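Print | E-mail
Filed under: Community Voices, Giving

I love a potluck fundraiser, and I'll take one over a gala any night. Zovcombe's brought in 70 neighbors, and I stayed until the chairs were stacked! 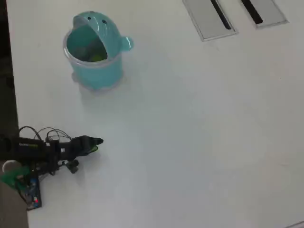 Small gifts deserve more fuss than we give them. Piyumi Liyanage read out every donor, even the four-dollar ones, and people cheered — loudly. Put something silly like that turquoise container with the gaping mouth by the door and I'd feed it my change all evening.

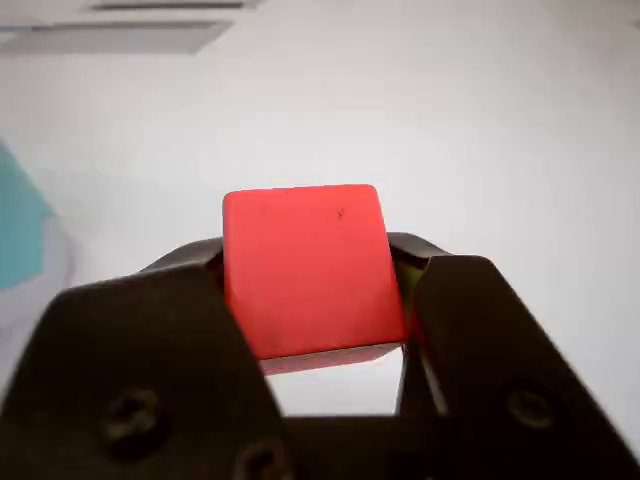 A red cube, held up close.

So let's do it again in March, with more pie.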